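Whose rulebook is this, anyway?
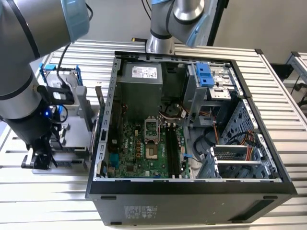
Desktop tower, mid-teardown, two arms on the job.

I have now read the Dultis draft guidance on robotic disassembly of office computers twice, all 31 pages of it, and I still can't find the part where it tells me what a robot should do when it meets an actual computer.

Some background for the two or three of you who don't get this from me over dinner. I used to take PCs apart for a living, by hand, at a refurbisher called Casado. These days I get asked to comment on documents written by people who want machines to do it. In February Larysa Ostapchuk sent me the draft with a note saying "be nice." I was going to be.

Section 3 is the one that got me. It says the case shall be "presented in a stable and repeatable position prior to removal of internal components." Fine. Define stable. A tower lying on its side on a slatted metal table looks stable, and it mostly is, until something pulls sideways on a drive that doesn't want to leave. Then the whole case walks. Anybody who has done this with their own two hands knows you lean on the chassis with one forearm without thinking. The draft has no word for the forearm. It has a paragraph on fixture color.

Next complaint, and it's a bigger one. The draft treats "component removed" as a finished event. You had a part in the case, now you have a part in the gripper, check the box. I asked Jiahui Yu about this on a call and she agreed that the box gets checked too early, and then told me the wording was copied from an older Onmont procedure for human workers. Of course it was. A person holding a part is already looking for somewhere to put it. With a robot you have to write down where it goes, which way up, and what happens if that spot is taken. I'd give that a page of its own. It gets a footnote.

Then there are the latches. I like plastic release latches, the bright blue kind you find inside a lot of office towers. They were put there so a tired person could swap a drive with no screwdriver, and they're a gift to anyone writing a robot routine. But a latch on a machine that has spent eight years under a radiator does not behave like a latch in the lab. Plastic goes brittle. The draft says to apply "the manufacturer's recommended force." I have been through a lot of service manuals and I could not tell you the last time I saw a number for that. So what does the robot do, guess? Push until something gives? I'd want a ceiling, set by whoever runs the cell and written on the sheet, and I'd want the arm to quit when it gets there and leave the case for a person.

The same goes for bare CPU sockets. Once the processor is out, those contacts are open to anything you drag across them, and loose power cables love to be dragged. At Casado we covered the socket before touching anything else, every time, and Aurelio Iglesias would send a board back if you forgot. The draft lists socket protection as "optional where the board is not intended for reuse." Who decides that? When? In my experience boards get sorted at the end of the line, by somebody who wasn't there for the start of it. By then your optional step is 2 stations too late.

I did look for things to like. The power section is good. It wants the supply unplugged and a wait time logged before anything goes into the case, and it wants a named person to sign for it – a person, with a name, which I was glad to see. The bit about keeping both arms' paths separate is also decent, though it assumes the arms never need to work on the same part, and I'd have thought that was half the reason for buying a second one.

Iker Ortuño thinks I'm being unfair and that a first draft is supposed to be vague so everyone will sign it. He may be right about how it works. I've watched vague documents get signed at Trasetti and I've watched what they turned into on the floor, which was a laminated sheet that people walked past.

My comments went in last night, eight of them, the longest about the forearm. Larysa says there will be a second round. If you run one of these cells and you've found a decent way to keep a tower from creeping, please put it in the comments, because I would like to steal it.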